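Quieten a noisy old desktop PC

Posted May 9, 2018 in Home Office Fixes

Mine had got so loud I could hear it from the kitchen. Fixed it in a lunch hour, cost next to nothing. Quick notes, more or less in order.

1. Find the noise first
Rattle or whoosh? Rattle is usualy a loose panel or the desk itself. Press the side of the case. If it stops, tighten the screws and go and have a cup of tea. Whoosh means dust, or a fan working too hard.

2. Move it
Off the carpet. Not in a cupboard. Mine was jammed against the radiator all winter, no wonder. Leave a hand's width behind it.

3. Power off, plug out, open up
Shut down properly, pull the mains lead, hold the power button in for a few seconds. Side panel off. Touch bare metal before you touch anything else.

4. Dust, then paste
Soft brush and canned air, short bursts. Hold the fan blades still while you blow. Don't open the power supply, ever. Old paste comes off the processor with a lint-free cloth and a bit of isopropyl, then one small blob of new. I used Ralix, any will do.
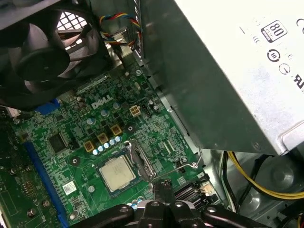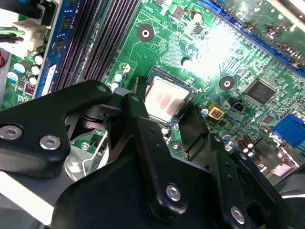
5. Soften it
Four rubber feet under the case. Makori ones from the hardware shop in Trilloscombe, bit pricey. An old mouse mat cut up works just as well.

6. Check the temperature
Put it all back together, cooler clipped down firmly, fan lead plugged in. Run it for an hour with the usual stuff open. Mine sat at 52 degrees and I could hear teh clock again.

Still loud? Probably a worn fan bearing. Measure the old fan before you order, I didn't.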